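Can it fold yet? Pictures from the laundry table

People keep asking me if they should hold off on buying a new dryer because "the robot one" is coming. So I spent an afternoon in July at Zonent, a small workshop where Barış Ağca and Tarık Tekin run two-armed setups on the chores everybody hates, and I came home with a notebook full of scribbles and a strong wish to never fold a sheet again.

Laundry is what they work on most. I had assumed dishes would be harder (all that breakable stuff!), but Barış laughed at me. A plate is the same shape every time you see it. A shirt never is. You pick it up by what you think is the shoulder and you get a sleeve, or a hem, or the whole thing turned around on itself, and a machine has to figure out which before it can do anything useful.
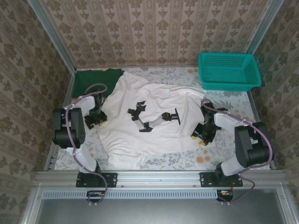 White cloth between the two arms, green one folded in the back corner, basket still empty.

I love that they bother with the wallpaper and the flowery tablecloth. Tarık told me plain gray tables made everything too easy, and that the arms would do great for a week and then fall apart the minute somebody put down a pattern. My own kitchen table has a pattern and usually crumbs, so I was on his side right away.

Now the numbers, for those of you who like them. Barış keeps a log, and when I visited it had 1,740 tries at folding one piece of cloth. Of those, 817 ended with something he would be willing to put on a shelf. I asked what the shelf standard was and he said "my mother wouldn't refold it," which sounds strict until you hear that she lets towels slide.

Speed is the other thing. I timed myself on a T-shirt at their bench and stopped looking at the clock after a few seconds, I was done. They give the arms 20 minutes for a small pile, and a small pile means washcloths and maybe one shirt. It's weirdly soothing to watch, all that slow pinching and letting go, but you would not want to be waiting on your work uniform.

Shop-floor jobs are further along, from what I saw. Fanach, the packing outfit down the road, wants arms that drop soft goods into bins without caring how they land, and Tarık thinks that's doable this year. Dropping is easy. It's the neat part that costs you.

So would I put one in my laundry room? Not yet. I'd need the floor space, for one thing, and I'd need it to deal with my kids' socks, which come out of the wash in little wet balls. Barış wants 30 good folds in a row before he moves on to anything with buttons, and he's promised to call me when he gets there. I'll bring the socks.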